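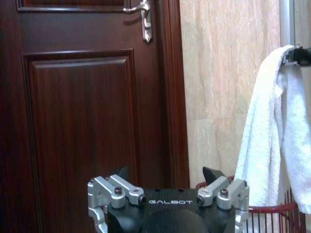 A paneled wooden door with a lever handle, set beside a marble-patterned tiled wall.

Review: "The Olaniyan Guide to Living Elsewhere"
By Fletcher Lowther
22/04/2019

I have owned a lot of books that promised to explain a country to me, and most of them went to the thrift store with the spine still stiff. The Olaniyan Guide has coffee on it. I've had it since February, I've read the chapter on neighbors 3 times, and I keep lending it out and then asking for it back!

It's a spiral-bound handbook of 34 short chapters, written for people who have moved abroad for work and plan to stay longer than a summer. The editor, Vibeke Kárason, spent years as a correspondent, and she has a reporter's ear for the difference between what a place says about itself and what people there do when the bus is late. There are no lists of national traits. You won't read that one people is shy and another loves to haggle. Each chapter starts with a small problem (your landlord has stopped by without calling, a coworker has turned down your cake twice) and then lets several people who grew up in the same town disagree about it, at length.

I love those disagreements. In the chapter on visiting, Bjarke Arnardóttir says you should always bring something, even a bag of oranges, and Brynhildur Kragh says that if a friend showed up at her place with oranges she would wonder who had died. They grew up about 20 minutes apart. I laughed out loud on a train, and then I thought about every time I've told somebody back home "people here always bring fruit."

The section on religion is the best in the book. It looks at families who tick "none" on the census form and still light candles on certain nights, and it stays curious about them the whole way through. I wanted it to be twice as long.

A few gripes. The index is thin, and I gave up trying to find the bit about name days until I hit it by accident. The fold-out map at the back tore along the crease in the first week. The chapter on schools feels older than the rest, with a good deal on paper report cards and hardly a word on the parent group chats that have eaten my evenings. And the language tips are too short to be much use, though the one on how to end a phone call has saved me more than once.

If you're moving soon, get it before you pack and read the neighbors chapter first. If you've been settled for years, get it anyway, you'll argue with it in the margins like I do.

Rating: 5 out of 5, torn map included.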